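Thread: Push-fit or solvent weld for under-sink waste?
Board: Plumbing and Drainage
Started Nov 13, 2024

jesau_lane
Replacing the waste run under a utility room sink. Existing is 40 mm solvent weld, two elbows and a length that drops to the floor before it goes through the wall. One elbow weeps at the socket. Sink is used for a washing machine discharge as well, so it sees warm water in bursts. Do I cut out and re-weld, or change the lot to push-fit? I would like to be able to take it apart later.

Fodor
Push-fit. If you want to take it apart later there is no other answer. Chamfer the pipe end, silicone grease on the seal, push home, then withdraw 10 mm for expansion. Clip it properly, as push-fit has no strength against pull.

hasard_77
Disagree. A weep on solvent weld is nearly always a badly made joint, and the remedy is a properly made one. Cut square, deburr, clean both faces, cement both faces, hold for thirty seconds. Push-fit under a machine discharge works itself loose if the clips are mean. I have been to plenty of those.

Fodor
Then the clips were mean. That is a fault in the clipping.

jesau_lane
Total run is 385 mm horizontal, then the drop. Fall at present is 5 mm over that length. Is that enough?

Arūnas Rimkutė
It is on the low side. The usual guidance is 18 to 90 mm per metre, so your 385 mm wants 7 mm at the very least. I would set it at 10 and stop thinking about it. Standing water in the elbow will do a marginal joint no favours.

On the original question, there is a third option – compression fittings at both ends of the run and weld in between. It comes out as one piece for rodding. Check the pipe's outside diameter first, as push-fit and solvent weld sizes are not the same. Compression will usually take either.

hasard_77
I can live with that. Compression nuts hand tight plus a quarter turn, no more.

Fodor
Hand tight only. The quarter turn is how people distort the washer.

hasard_77
On a new washer, perhaps.

jesau_lane
Going with Arūnas's version. Replacing the tap while the cupboard is clear.
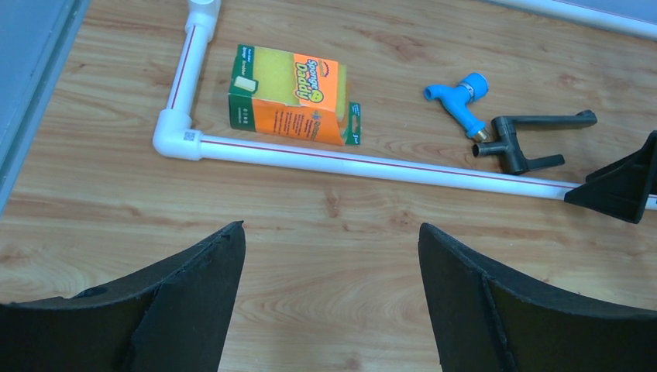

White pipe assembly, blue tap and the black bracket, on the table.

Arūnas Rimkutė
Mark the elbow and pipe with a pencil line across the joint before you cement. You get a few seconds to line it up and then it is set.

destberg
Does anyone know if the old weld can be reamed out of a socket? I have a floor outlet from before 2000 and no room to cut behind it.

Fodor
There are socket reamers for it. Slow work. Start a new thread with the pipe size.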